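Speaker Notes
County Policy Briefing, Jargate Civic Hall
Session 2: What Voters Ask About When They Ask About Jobs
Speaker: Rhona Moncrieff

Slide 1. Opening
Thank the host, Archie Morrison, and the Jargate council staff. State that the talk takes no position on any candidate. Remind the audience that questions are held until the end.

Slide 2. The survey
We interviewed 1,000 registered voters in July. Wages came first among their concerns in the towns and second in the rural precincts. Pause here. Many in the room will expect taxes to lead the list, and taxes came fourth.

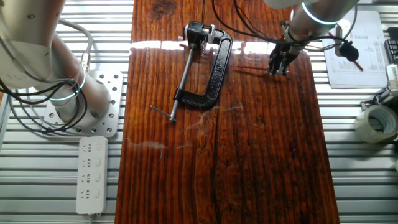

The word "jobs" meant different things to different people. Older respondents spoke of plants that had closed, while younger ones spoke of hours and schedules. Campaign literature in both parties still leans on the older meaning, and a hand tool such as the black C-clamp on this slide stands in for work of every kind. Ask the audience how many of their own mailers do the same.

Slide 3. The training grant
Summarize the Brulholm measure in two sentences. It would pay up to 80 percent of course fees for workers who change trades. The dispute is over who qualifies, and the vote has been put off twice.
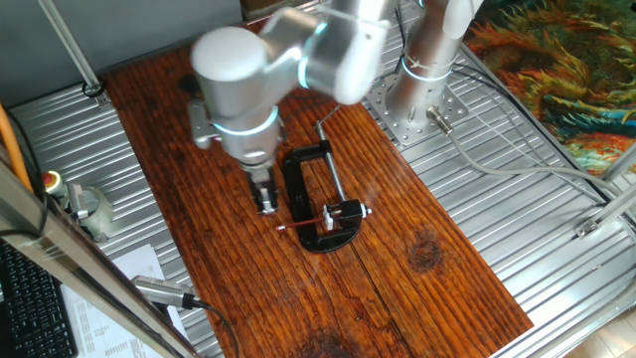

Robotic arm and gripper over a wooden board.

Slide 4. Arguments for and against
Give each side equal time. Supporters, led by Beathag Geddes, say the present rules leave out part-time workers. Opponents say the county has not shown how it would pay for the program after year 2. Read both statements in full -- do not shorten them.
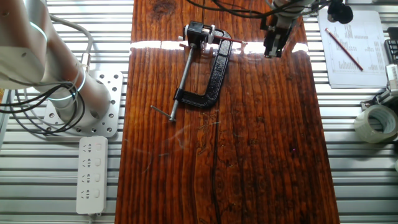 Turnout is the harder subject. In the 13 precincts with the lowest turnout, support for the grant was strongest, and few of those voters had heard from any campaign. Surface impressions mislead here. The varnished plank shown has a bright band of glare across its upper part, and the dark seam is farther down. County averages can draw the eye in much the same way. Move to the precinct table.

Slide 5. What officials can do
Publish the eligibility rules in everyday language. Hold at least one hearing after 6 p.m. Credit Wian Maluleke for the hearing schedule.
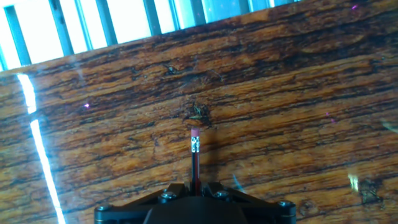 Written comments should be accepted on the same terms as spoken ones, and both should be posted before the vote. Isla Dalgleish will take questions on the survey method. Copies of the full tables are at the registration desk.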